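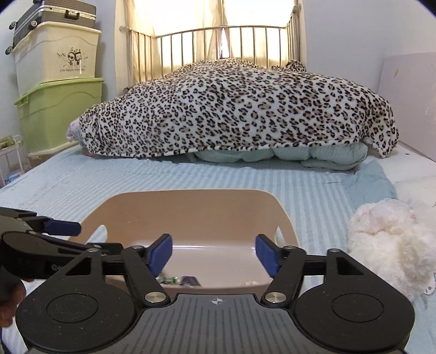 Notebook 4, household textiles and storage
Entry of 6 February 2023
Entered by: Edith Villca
Copy to: Muammer Güler

Subject: Bedroom trial, bedding and small-item sorting

1. Purpose

To settle the order of work for clearing a bed surface before the linen is changed, and to record which storage pieces remain in the bedroom for the second part of the trial. The earlier procedure (see the August entry) was written for the Plundberg room, where the bed stands free on both sides. It does not carry over well to a room in which storage is stacked along the wall.

2. Room and materials

Bed with metal headboard, gold-toned vertical bars, window behind. Pale blue ribbed sheet. Light blue-green quilt and leopard-print blanket, gathered toward the back of the bed. One white plush item, right side. Beige plastic basket with a handle slot on either side, placed on the sheet and used for scraps.

Left wall: light green storage box at the bottom, cream storage box on it ("Live happily every day"), gray-and-black suitcase on top. Small white shelf rack below these. The stack is to be treated as fixed for the present.

3. Order of work, as revised

Scraps and other small items are dealt with first and go into the basket. The basket stays on the bed until the sheet has been checked over its full width, including the strip along the headboard.

The basket is then lifted by both slots and set on the floor at the foot of the bed. It is not to be placed on the suitcase.

Blanket and quilt are separated only after this. The blanket is folded first, in four, and the quilt after it. Anything found between the two is set aside and entered in the notebook before it is put away.

Plush items are moved last and are not to be put in the scrap basket. M. Güler has asked that this be stated plainly.

4. Remarks

The ribbed sheet holds thread and small bits of paper more than the smooth Oriso sheet used previously. A flat hand drawn along the ribs gathers them; drawn across the ribs it does not. The instruction sheet should be amended accordingly.

The basket is larger than the task requires. Its curved walls make it awkward to pick a single small piece off the bottom, and a shallow tray may serve better. The Ledska tray is 80 mm deep and is available from the supply closet. E.V. to try it at the next session and enter the result under this heading.

Labels: the cream box is to receive a plain contents label on the lid. The printed text on the side has been taken for a label once already.

5. Open points

Whether the quilt should be stored in the room at all. M. Güler prefers the Zamfir cabinet, shelf 4. I have no objection, provided the shelf is cleared beforehand.

Request no. 2154 (replacement lid, green box) has not been answered.

Curtains to be left closed during sorting until the question of glare on the pale sheet has been looked at.

E.V.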